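Speaker notes: Moving a mod from PC to mobile
Community modding meetup, December

Opening
Say hello, check the mic, put the Zokwood title screen up. Keep the intro under a minute.
Zokwood started as a PC mod that adds wood-fired machines, kilns and a charcoal economy. Wekside is the mobile port. I've worked on the port for two years and the original for longer.

What we started with
The PC version had 567 custom blocks and items. The first mobile build shipped with 44. Pause here, people usually want to write that down.
We picked the 44 by asking which blocks a new player touches on the first evening. Kiln, axle, hopper, charcoal pile. Everything decorative waited.
Saves don't carry across. Say it early or it will be the first question.

Machines and ticks
On PC each machine checked its neighbours every tick. On an older phone that fell over with a modest base.
Now a machine sleeps until a neighbour changes. A kiln wakes when fuel goes in, sets a timer and sleeps again.
Stress test: about 2000 axles in one world on a mid-range tablet. Playable, with a stutter when chunks load.
Mention Pascu, our logging tool. It writes one line per wake-up, so a runaway machine shows up quickly in the log.

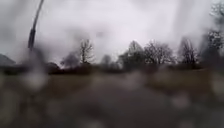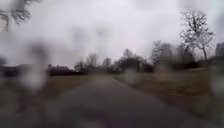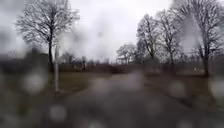 Kolbrún Thoroddsen wrote back after the last test build that the sleeping kilns were fine but the hoppers still grabbed charcoal in the wrong order, and that she'd rather have slow hoppers than ones that jam the line. She was right. Hoppers now pull from the top slot down, and the rate is a setting in the world options.

Controls
Right click did too much in the original. Open, rotate, empty, light.
On a touch screen we split it. Tap opens, hold brings up a small wheel with 4 actions.
Rafsan Hettiarachchi drew the wheel icons. Credit him on the slide.

Textures
All redrawn at 16 by 16. The grey stone and the grey ash looked identical on a small display, so the ash got a warmer colour.

What's next
Iltby, the river and watermill add-on, is in private testing. Don't promise a date.
Translations are open. The language file is plain text and sits in the main folder.

Questions
If it's quiet, ask who has a world they'd like to see ported.
Leave the download page up while people pack up.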